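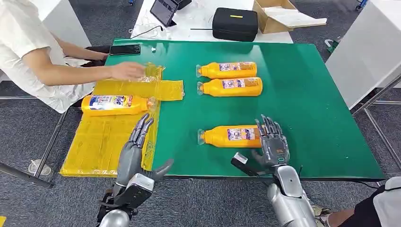 Hábitos de lavado de ropa en residencias de estudiantes: dosis, temperatura y carga

Informe de proyecto, asignatura de Economía Doméstica y Consumo
Autora: Widad Tannous
Enero de 2023
Tiempo de lectura: 4 minutos

Buscar en este sitio Introduzca un término Buscar

1. Planteamiento

El proyecto estudia cómo lavan la ropa los estudiantes que viven en residencia. El interés por el tema viene de una observación sencilla: en la lavandería de la residencia Medham muchos usuarios vierten el detergente líquido directamente de la botella, sin medirlo. Quería saber si esa costumbre es general y si va acompañada de otras, como llenar la lavadora a medias o elegir siempre el mismo programa.

El trabajo se limita a dos residencias, Medham y Skinthorpe. La primera tiene las lavadoras en el sótano y funcionan con ficha. En la segunda hay una lavadora por planta y el uso está incluido en el alquiler. Esta diferencia resultó más importante de lo que había previsto.

2. Método

Repartí 200 cuestionarios en papel en los buzones de las dos residencias. Devolvieron el cuestionario 187 personas. El texto tenía doce preguntas cerradas y una abierta, y se podía contestar de forma anónima.

Además hice una prueba de dosificación con 92 de los encuestados. Cada participante recibía una botella de detergente líquido y un recipiente vacío, y tenía que verter la cantidad que usaría para una carga normal. Después yo pesaba el recipiente en una balanza de cocina Gekska y anotaba el resultado. No se informaba a los participantes de la cantidad recomendada hasta el final de la prueba.

La balanza mide en gramos enteros. Todos los valores están en gramos y no los he convertido a mililitros porque la densidad del producto no figuraba en la etiqueta.

3. Resultados

3.1. Dosis

La mayoría de los participantes vertió más detergente del recomendado para una carga de suciedad normal. El exceso fue mayor entre quienes dijeron que nunca usan el tapón medidor. Los que sí lo usan tampoco acertaron siempre: varios llenaban el tapón hasta el borde, sin fijarse en las líneas interiores. Al preguntarles, dijeron que no sabían que esas líneas existían o que no se distinguían bien.

En la pregunta abierta aparece muchas veces la idea de que más detergente limpia mejor. También se menciona el olor. Una estudiante de Skinthorpe escribió: «Si la toalla no huele a nada, me parece que no está lavada».

3.2. Temperatura

El programa más usado en las dos residencias es el de 40 grados. El lavado en frío se reserva para prendas oscuras o delicadas. Pocos encuestados cambian el programa según el grado de suciedad, y muchos reconocen que usan el que encuentran seleccionado de la vez anterior.

3.3. Carga

En Medham la máquina se llena más — en algunos casos, demasiado. Es una consecuencia lógica de pagar por ficha. En Skinthorpe son frecuentes las cargas pequeñas, a veces de tres o cuatro prendas que hacen falta para el día siguiente. El consumo de agua por prenda tiene que ser bastante mayor, aunque no pude medirlo porque los contadores son generales para todo el edificio.

Para tener una orientación consulté el registro de fichas de Medham. Entre el comienzo del curso y las vacaciones de invierno se vendieron 735. El registro no distingue entre lavadora y secadora, de modo que el dato sirve solo como referencia.

4. Discusión

El detergente sobrante tiene varios efectos conocidos. Deja residuos en el tejido, sobre todo en las toallas, y favorece la suciedad en la goma de la puerta y en el cajetín. También obliga a veces a repetir el aclarado. En las preguntas sobre averías, los residentes de ambas casas mencionaron con frecuencia la espuma y los restos pegajosos en el cajetín.

La dureza del agua es otro factor. Las etiquetas dan dosis distintas para agua blanda, media y dura, pero casi ningún encuestado sabía cuál era la de su zona. Siguiendo la recomendación de mi compañero de grupo, Qiu, añadí esta pregunta al cuestionario cuando ya estaba redactado, y fue de las más útiles.

5. Limitaciones

Los datos sobre temperatura y carga son declarados, y es posible que algunas personas contestaran lo que consideraban correcto. En la prueba de dosificación, saber que se iba a pesar el líquido pudo influir en la cantidad. Tampoco se separaron los resultados por tipo de detergente habitual: quien usa cápsulas en casa no tiene costumbre de verter líquido.

6. Propuestas

Colocar en cada lavandería un cartel con la dureza del agua y la dosis correspondiente. Dejar un vaso medidor con una sola marca bien visible. En Skinthorpe, probar un cesto común por planta para lavados de color similar — la idea salió de los propios residentes. Queda pendiente repetir la prueba de dosificación en junio, con los carteles ya puestos, y comparar los pesos.

Contacto: secretaría del departamento | © 2023 Proyectos de estudiantes | Volver arriba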